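Förderprojekte > Jaltton > Kostümfundus > Zwischenstand Oktober

Kostümfundus Jaltton: Zwischenbericht an die Ovico-Stiftung

Der Fundus lebt! Seit dem letzten Bericht haben wir 299 Stücke katalogisiert, fotografiert und mit Größen versehen, darunter den kompletten Bestand der alten Operettenbühne (samt einer Kiste Hüte, von der im Haus keiner mehr wusste). 36 Ausleihen gingen an Schulen und Laiengruppen, die weiteste nach Privorbridge, wo gerade ein Weihnachtsstück geprobt wird.

Besonders freut uns die Nähwerkstatt. Zofia Sobczak leitet dort inzwischen vier Gruppen an, und die Jugendlichen ändern Säume, setzen Futter ein und trauen sich sogar an die Uniformjacken. Zwei Mieder aus dem Nachlass Jabłońska sind so weit gerichtet, dass sie wieder auf die Bühne dürfen.

Von der zweiten Rate haben wir 2.000 Euro für Kleiderstangen, Säurefrei-Kartons und Mottenschutz ausgegeben. Die Belege liegen bei. Offen ist der Posten Beschriftung: Die Stoffetiketten kommen später als zugesagt, wir nähen vorerst Baumwollband ein.

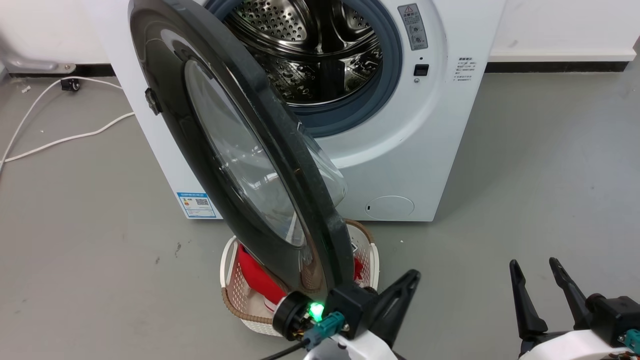
Iwona Sobczak
Projektleitung Kostümfundus

Bis zum Abschlussbericht wollen wir die Schuhe erfassen und den Leihkalender freischalten. Für die Schuhe fehlt uns noch ein tiefes Regal, ein Angebot reichen wir nach.

7 Mal geteilt | 2 Kommentare

Kontakt | Impressum | © Kostümfundus Jaltton | Nach oben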